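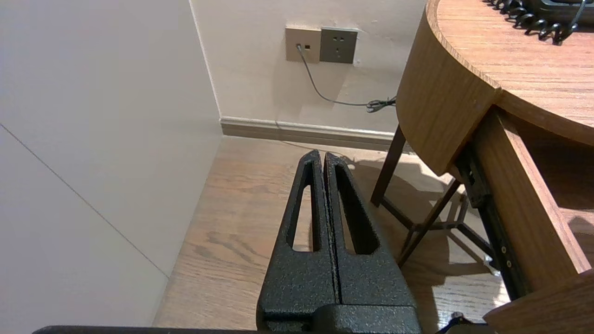 Equipment planning meeting, Ornavwood, 1/21/22. The first item was the gripper budget for the Cabrera arm. Lautaro Gallardo opened with the fingers. The slotted pair with the slanted tips is the version we want to keep ordering, in black with the same speckled finish. Closed, they leave only a narrow seam down the middle, and he does not want the replacement set to be any looser than that. Sastness quoted $168 per pair. Tulta quoted $150 but will not commit to the slot size in writing. Agreed to order four pairs from Sastness and ask Tulta for one sample pair.

2. Second arm
Quote from Tulta is good through April. Lautaro asked to wait for the result of the drawer work before signing. Two people felt we should reserve the unit now and lose the deposit if we have to. Put to a vote, waiting carried. To come back at the next meeting.

3. Room costs
The single power outlet on the back wall came up again. A second arm would need its own circuit. Electrician's estimate to be requested. The phone line stays where it is for now. Moving the desk was discussed and dropped, as the drawer tasks are all set up around its present position.

4. Spares
Cable sets, fuses and finger screws to be bought as one order. Limit set at $91 until the new budget opens. Anything over that goes through Lautaro first.

5. Budget total
$4,000 remains in the equipment line before the orders above. Training for new operators is not included and should have its own line next year. No objection.

Actions
Lautaro: place Sastness order, write to Tulta about the sample and the slot size.
Office: electrician's estimate, spares order.
Cabrera service contract: held over, paperwork not received.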